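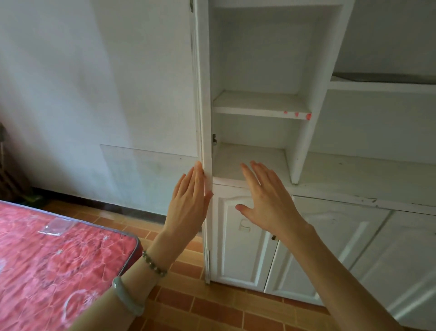 4.2 What the demonstrations were worth

We came to this part of the work with low expectations, and most of them were met. The Clakard arm was put together at home, from parts ordered over the winter, and the plan was to teach it household reaching tasks from head-camera recordings of a person doing them. Cabinets were chosen first. A door has one hinge side and one way to go, and if imitation can't manage that, we saw little point in moving on to drawers.

Figure 3. Two-handed reach at the storage unit. The left hand is on the edge of the open door; the right is held out toward the shelves.

Dahlgren recorded 80 demonstrations and we kept 60. The rest were dropped when one or both hands left the view, a problem the Athumani toolkit claims to handle and in our hands did not. Of the 60, the hand tracker gave usable wrist positions for nearly all, but finger positions were poor whenever the fingertips curled around a door edge. Figure 3 shows that kind of grip. A person holds the door with one hand and has the other free, and the recording says nothing about how hard either one is pushing. Our arm has one gripper. We had to decide by hand which of the two motions it should copy, and that choice did more for the results than any setting in the training code.

The trained policy opened the door in 9 of 10 trials in April. We would ask readers not to make much of this. All 10 trials used the same door, the same starting pose and the same lamp. When Bakke moved the base a short way to the left, the arm reached for where the door used to be. A scripted motion written in one evening did as well from the original position, and it needed no recordings at all.

Earlier reports on home-built arms, including our own from the Resgate workshop, have tended to give a success rate and stop there. We no longer think that figure means much without a scripted baseline next to it.

14 shares | 3 comments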